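The Small Cake with Two Candles
Photo gallery
July 11, 2018

Welcome to the gallery of our small cake. My name is Kalliopi Kouris and I make decorated cake models for shop windows and for people who like to have a cake on the shelf all year. The order came from Reltwood, a gift store with a window to the street, and they asked for something pink, with fruit and with candles. It has number 245 in my notebook.

The yellow mat is my favorite for pink things. On a white table the pale colors look tired to me, and on yellow they wake up.

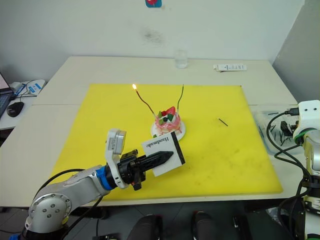 The cake on its white plate, with the left candle lit and the right one still waiting.

Many visitors ask about the fruit on top. I choose it before anything else, and after that I decide how much red glaze the sides can carry. The cream layers should stay visible between the red - this is a matter of taste, of course, and some customers like it more covered.
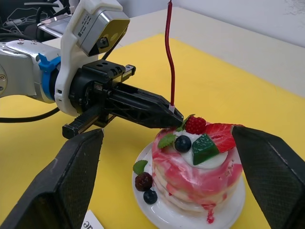
Raspberry, strawberry slice and blueberry on white cream, and more berries on the plate beside the cake.

For the candles I like thin and dark ones. Thick candles make a small cake look even smaller. They do not need to stand perfectly straight, I find it more friendly when they lean a little.
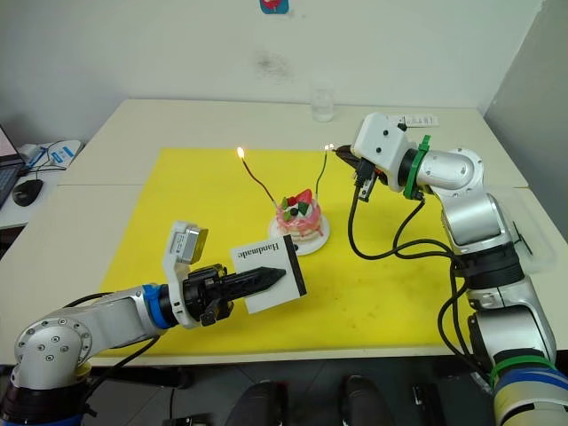 Two small flames, and the word "Handmade" on the card near the cake.

The card is a question I still have not decided. Reltwood wants one with every piece, and I agree, but the size is difficult. If it is too big, people read the card and forget the cake. If it is small, it falls behind the plate and stays there until somebody cleans the window.
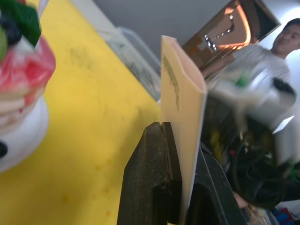

I also think about folded cards, which can stand by themselves on a shelf. For the autumn pieces I would like a pale paper with one short line of text, nothing more. The new series will be ready in September, with figs and dark grapes. If you wish a different fruit, please write to me before I start with the glaze.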